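Reset rules for simulated tabletop tests

From the Luvden handbook of robot practice, an open reference anyone can edit (and plenty of people do)

A reset rule is a written agreement about how a simulated tabletop gets put back before a robot arm has another go at its task. I've been looking after this entry since the old wiki days, and I still get more mail about resets than about anything else in the handbook, so I'm going to be long-winded. You've been warned!

What the term covers

When people say "reset" they usually mean three different things without noticing. There's the pose of the arm, there's the position of every object on the table, and there's the state of anything that opens or slides. At Inarau we used to write down the first two and forget the third, and then we'd spend an afternoon arguing over whose scores were wrong. Our rule now says that a drawer's opening gets recorded as a number, the same way a bowl's position does, even when the task has nothing to do with the drawer.

The wider your mix of objects, the more the rule has to say. A ball rolls, so it needs a settling period before the clock starts. A mug has a handle, and a handle has a direction, so "mug in the middle" won't do. Plates and bowls are easier (turn a plain one and it's the same plate), but write down which face is up anyway. The tabletop I keep coming back to for this has a bit of everything, with a striped block already up in the gripper, a small orange ball by the mug, a bowl, a patterned plate and a cabinet with its drawer pulled out.

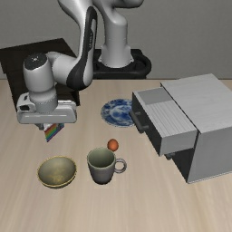
Seeds and numbering

Every trial gets a seed, and the seed goes in the log before the trial runs. I know that sounds fussy. The Inard rule set asks for 50 trials per task as a minimum and 100 if the results are going to be compared with another group's, and I'd go along with both of those. Please don't skip a seed just because its layout looks awkward! If a layout can't be done at all, say with an object spawned inside the cabinet, mark it void, keep it in the log and leave its number alone. Seed 1301 in our own set is void for exactly that reason and it'll stay there forever, like a house on the street with the shutters down.

Camera views

Most groups log at least one view of the whole table and one from close by the gripper, and a good rule says which of them is used for judging. I'm firmly on the side of using both. The wide view tells you where everything is, but it can be hopeless for judging a grip, with the arm or another object in the way. The close view is the other way around, all fingers and whatever is between them, and very little else to go on.

Take a shot where a striped edge and a pale, molded-looking face stick up between two black fingers against bare wood grain. It's handy for checking the gap on either side (there's a sliver of tabletop showing on the left, while the right finger is touching or very nearly so), but I wouldn't let anyone score a grasp from it alone. Contact has to come from the simulator's own contact record. Looking close isn't the same as touching, and I've lost that bet myself.

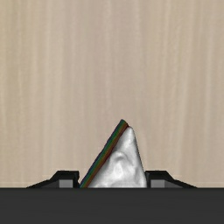 Catríona Dunne
Entry editor, Luvden handbook
Last revised Monday, February 3, 2020

Calling a success

This section gets rewritten more than the others, mostly by me and Pádraig Ó Dálaigh, who disagree. My version says an object counts as lifted once it's clear of the surface and stays clear for 50 time steps in a row. Pádraig would like 205, on the grounds that a slow slip can take ages to show itself. We've settled on printing both results side by side for now, and if your group only has room for one column, please say in the heading which count you used.

Changing a rule

Old results don't get rescored under a new rule unless the full logs were kept. Give the changed rule a new version number, put the date beside it, and leave the old text where people can find it. Leokadia Pawłowska has kept the Mac Carthaigh versions that way, and I borrow from her layout constantly.

See also: contact records; drawer states; settling time; void trials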